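# Hedow Lab Gets Its Arm: Purchase Approved After a Season of Simulation

April 19, 2019

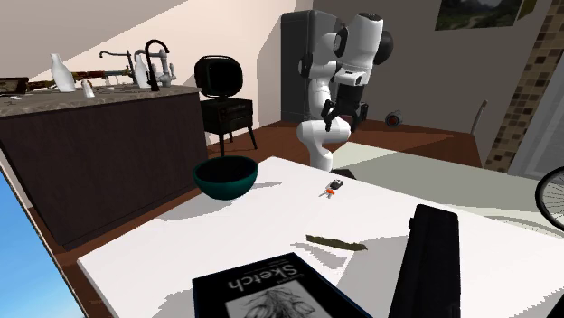
*The simulated workspace, with a white arm and two-fingered gripper at the table alongside a bowl, keys and a sketchbook.*

Great news for everyone who has been crowding around the simulation screens at Hedow: the money for a real robot arm has come through! The equipment plan was signed off this week, and it covers one arm, one gripper, a table to bolt it beside and a set of spare fingers.

Lamai Sukprasert started the wish list in December, when the group had nothing but rendered rooms to work in. She and Jolanta Bielecka ran 2800 simulated pickups on everyday objects and used the results to decide what the lab needed to buy. Reach mattered more than they expected, and lifting strength a good deal less, so the bigger arm on the first draft is gone (and a nice chunk of the cost with it).

"We'd have bought the wrong gripper," says Bielecka. "We had our hearts set on a three-fingered one. Two fingers did fine on 79 of our 100 test objects, and we can live with that for the first year."

The order goes to Cimance, which quoted seven weeks for delivery. Flakik offered a lower price on the arm alone, but its quote left out the controller and the training days, and by the time those were added the two were nearly level. Service visits are budgeted separately, under the Minja project.

There's still plenty to do before the crate shows up. The lab needs a dedicated power line, a floor marking for the safety zone and a decision on where the old workbench goes. Sukprasert is also collecting small household things for the first real trials, especially odd shapes and shiny surfaces. Drop yours in the bin by her desk, with your name on it if you want it back.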